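Engine Oil and Oil Changes – Notes for Session 4
Evening car care course, Arellano workshop. Taught and typed up by Faustino Ochoa

Okay, so last time we got as far as finding the dipstick, and most of you found it! Tonight is oil, and I'm writing this up because I talk too fast and Evdokia Mitsotakis-Vlachou asked me (twice) for something on paper.

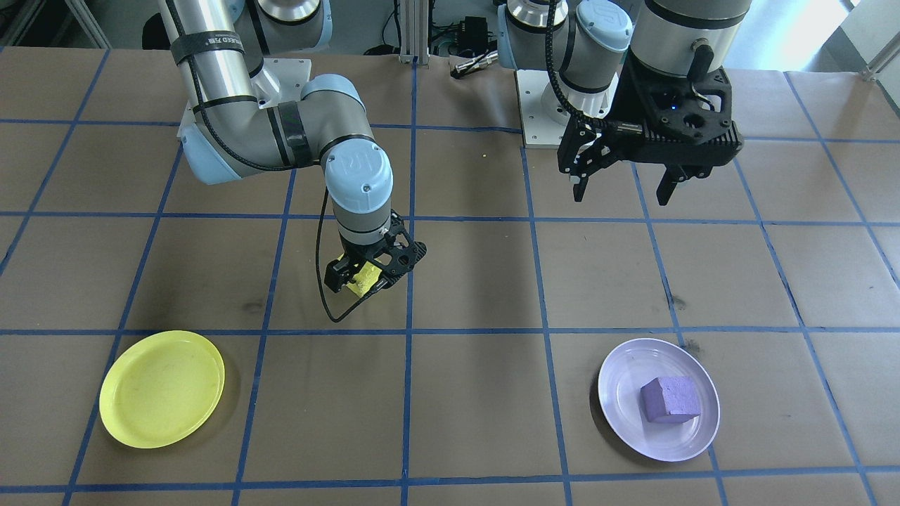 Oil does more jobs than people give it credit for. It keeps metal parts from rubbing on each other, it carries heat away from places the coolant can't reach, and it picks up soot and tiny bits of metal and drops them off at the filter. When it gets old it still looks like oil, it just does all of that badly.

What the numbers mean

Take 5W-30. The W is for winter, and the 5 tells you how the oil flows when it's cold – lower flows easier on a freezing morning. The 30 is how thick it is once the engine is up to temperature, tested at 100 degrees Celsius. So a 5W-40 behaves much the same as a 5W-30 at a cold start and stays thicker when hot. Please don't pick by feel. Look in the owner's manual, and if the manual is long gone, check the oil cap.

Reading the dipstick

Park on level ground, engine off, and give it a few minutes to drain back down (a few manuals want it checked differently, so yours wins over mine). Pull the stick, wipe it, push it all the way in, pull it again. The first pull doesn't count. You want the level between the two marks. Too much is also a problem, so add a little at a time.

The change itself

Warm the engine a bit first, warm but not scalding. Jack stands under the car, always, never only the jack. Drain plug out, let it drip, then the filter. Make sure the old rubber gasket came off with the old filter! I once left one behind on my Tillora wagon and had oil all over the driveway. Wipe a little fresh oil on the new gasket and turn the filter on by hand. New washer on the drain plug if your car uses one, fill, run the engine for a minute, look underneath for leaks, check the level again.

Write down the mileage. My own notebook starts with "3,471 miles, first change" and I still use it.

Old oil goes back to the parts store or the county drop-off, in a closed jug.

For next time: bring your manual and the oil grade your car takes. We start on brakes in July.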